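Tips for long gaming evenings at home

Many players sit 6 hours in one session and after it the desk is full of wrappers and crumbs. I play Flavness since March, and I learned to prepare the room before I log in. Put the snacks in one bowl and wipe the controller with a dry cloth.

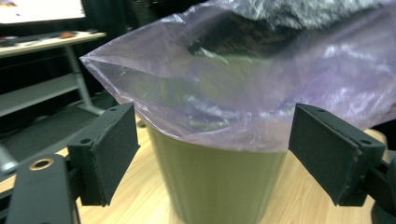
Crumbs are the biggest enemy of the keyboard. Turn it over and shake it softly every 20 days. For the trash, keep a small bin close to the chair. A thin purple bag like this one, spread wide over the rim, is easy to hit with a wrapper between two matches. Tie the bag when you log out.

Hawi Fikre, 28/08/2025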